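## Unit 7: Comparing hand-held grippers

Notes by Femke Desmet, revised 12th November.

Two grippers are compared in this unit, the Cornik and the Clorkemier. Both are moved by hand and carry a camera that looks out over the jaws. Finger opening is read from the image, so the marker must stay in view through the full stroke.
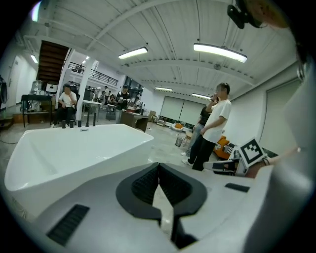

Run the same task with each gripper, 13 trials per person. Record for each trial:

- start and end pose
- jaw opening at first contact
- frames in which the marker was lost

Discard a trial if the marker is lost for more than seven frames in a row. Do not average across operators. The March data set (3,495 trials) is the baseline; Eftychia Karamanlidis has the calibration files.

Reading for next time: Pugh, section 2, on pad wear.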